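Slide 4, towel folding (keep it under two minutes!)

Say hello, thank Fumiko for the lift. I run the robotics club at Tarkcombe with Zainab, and we had 15 students this year, most of whom had never held a screwdriver. Ask who's tried to fold a towel with two fingers. Wait for hands.

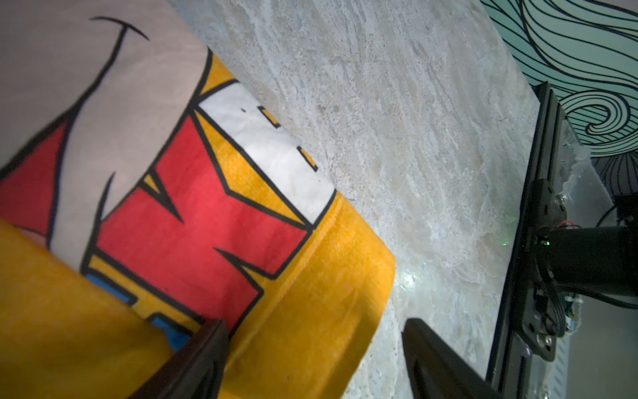

Folding was Zainab's idea and I moaned about it for weeks, because cloth never sits the same way twice. Look at where the fingers are, one on the print and one out past the yellow border, so the gap is right over the edge – that's the bit we argued about most! Then on to Takeshi's clip, sound off.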